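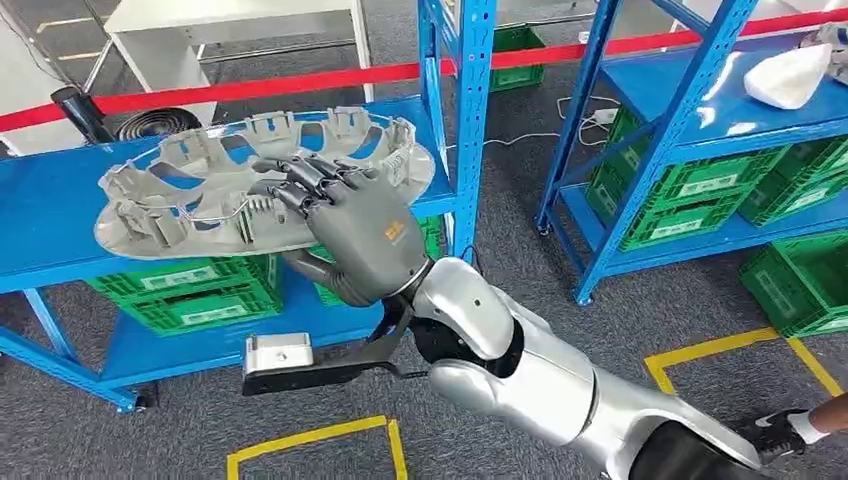 Projektseminar Greifen, Gruppe Hustik: Kunststoffteil vom Regal nehmen

jqaisi
29.12.2020, 10:14
Hallo zusammen, wir sitzen in der Robotik-AG an der Aufgabe mit dem grauen Kunststoffteil. Die Hand fasst am Innenrand, Daumen gegen Fingerspitzen. Von 50 Versuchen sind 31 sauber im grünen Kasten gelandet. Meist kippt das Teil beim Anheben weg. Hat jemand Erfahrung mit so flachen, länglichen Teilen?
Gruß, Jihad Qaisi

flasley_7
29.12.2020, 10:52
Griffpunkt weiter zur Mitte. Am Rand habt ihr den ganzen Hebel gegen euch.

Brasham
29.12.2020, 11:30
Sehe ich anders. In der Mitte sind nur Rippen und Clips, da trefft ihr jedes Mal etwas anderes. Der Rand ist wenigstens glatt. Ich würde langsamer anheben und die Fingerkraft erst danach anpassen.

flasley_7
29.12.2020, 11:41
Langsamer kippt es auch, nur später.

jqaisi
29.12.2020, 13:05
Langsamer haben wir probiert, Geschwindigkeit auf 50 Prozent – kaum Unterschied. Mitte testen wir morgen.

Khalaf
29.12.2020, 15:20
Steht das Regal immer gleich? Es hat Rollen. Bei uns waren es zwei Zentimeter Versatz, und wir haben eine Woche am Griff gesucht. Klebt euch die Position am Boden ab und messt vor jeder Serie nach.

jqaisi
29.12.2020, 16:02
Nachgemessen haben wir nicht. Machen wir vor der nächsten Serie, dann 100 Versuche je Griffpunkt. Zahlen stelle ich hier rein.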